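About Jidwood Shades

Measuring, fitting and repair of roller shades in Prusness and the Granach valley

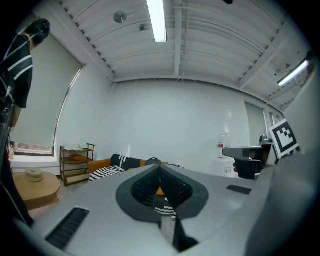

Work at our place on Granach Road, with the gray shade pulled most of the way down.

Most About pages in our trade start with a passion for light. We doubt that anyone is passionate about light at four in the afternoon when it's coming in flat across a work table and you can't read a tape measure. What people want then is a shade that comes down when they pull it and stays where they leave it. A lot of shades don't, including a few that cost a great deal.

Jidwood opened on 08/01/2018. Nouhaila Gaber had spent 11 years fitting shades for larger companies before that, and a fair part of the work was going back to take down what had been put up the season before. She still does most of the measuring. She doesn't trust measurements sent in by phone, and she doesn't much trust the ones written on the builder's plans either.

What we think about "blackout"

The word is used loosely. A fabric can block all the light you like and the room will still have a bright stripe down each side of the window, because a roller shade needs a gap to move in. Side channels help. They also collect dust and cost extra, and for a living room we usually wonder why anybody is asking for them. For a bedroom or a night worker, fine. Come and look at one first.

We feel the same way about "thermal" linings. Some customers swear by them. We've fitted plenty and we would like to see the heating bills.

What we sell

Two lines of our own, Naseri for ordinary rooms and a heavier cloth for wide windows. Wide windows are where cheap tubes show themselves: the tube bows in the middle, the cloth creases in a V, and the seller tells you it will settle. In our experience it won't. If your window is too wide for one shade we'll say so and quote for two.

Pale gray is the color we sell most. It hides marks better than white and doesn't make a room feel like a cave. We have no deeper theory than that.

Motors are available. We fit them for high windows and for people who have trouble with a chain. For everyone else, a chain has fewer things to go wrong.

Repairs

We repair other makers' shades if the parts can be had. A visit is $19 and takes up to 40 minutes. Last April we looked at 162 shades that their owners had been told to replace, and plenty of those needed only a bracket, a clutch or a new chain - so get a second opinion before you buy, from us or from somebody else.

Reviews

We don't print them. Ask for the number of a customer near you and call them up.

Visits to the workroom are by appointment.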